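Frequently Asked Questions: The Dendine Ceasefire Monitoring Mission
Foreign Affairs Desk
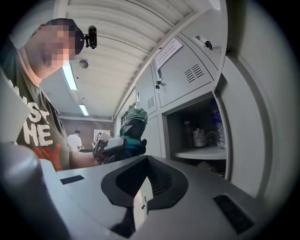

A man in a dark cap beside a gloved hand holding a white and black device.

What is the mission?
The Dendine Ceasefire Monitoring Mission is a civilian body established under the agreement between the governments of Batex and Forna. It observes conditions along the Deng river boundary and reports to both capitals. It has no power of arrest and does not carry arms.

Who leads it?
The head of mission is Thabiso Mokoena. The appointment was approved by both governments and may be renewed once. Either government may request a review of the appointment, but neither may end it alone.

How many observers are deployed?
The agreement allows for 40 observers, working from 13 field posts. Office staff, drivers and interpreters are counted separately. Observers may not be citizens of either party.

Is the mission a peacekeeping force?
No. Peacekeeping forces are usually made up of military units and may be authorized to use force. The mission is limited to observation, reporting and contact between local commanders. If fighting resumes near a post, observers are required to withdraw to the nearest safe location.

What area does it cover?
The mission covers a zone extending 20 kilometers on each side of the boundary. Heavy weapons must be kept outside this zone. Police units may remain, provided that their numbers and locations have been declared in advance.

What happens when a violation is reported?
The report is recorded and assigned to the closest field post. Observers contact both sides, visit the site if access is granted, and submit their findings. A report is classified as confirmed, not confirmed or unresolved. The last category is used most often when access has been refused or delayed.

How many reports has the mission received?
The mission recorded 517 reports in its first reporting period. This figure includes repeated reports of the same event – these are combined only at the review stage – and should not be read as a total of separate violations.

Does the mission decide who is at fault?
It states what observers found. Questions of responsibility are passed to the joint commission, where both governments are represented. The commission meets on the first Monday of each month.

Are the findings made public?
Summaries are released after the commission has met. Names of witnesses, exact locations of homes and details of military positions are removed. Full reports remain confidential unless both governments agree to release them.

How long will the mission remain?
The current mandate expires in September. It may be extended by an exchange of letters, with no need to reopen the agreement itself. Forna has said that it favors an extension. Batex has asked for changes to the rules on access before giving its consent.

Can residents contact the mission directly?
Yes. Residents may speak to observers at any field post during daylight hours or leave a written statement in a sealed envelope. Statements are accepted in all local languages.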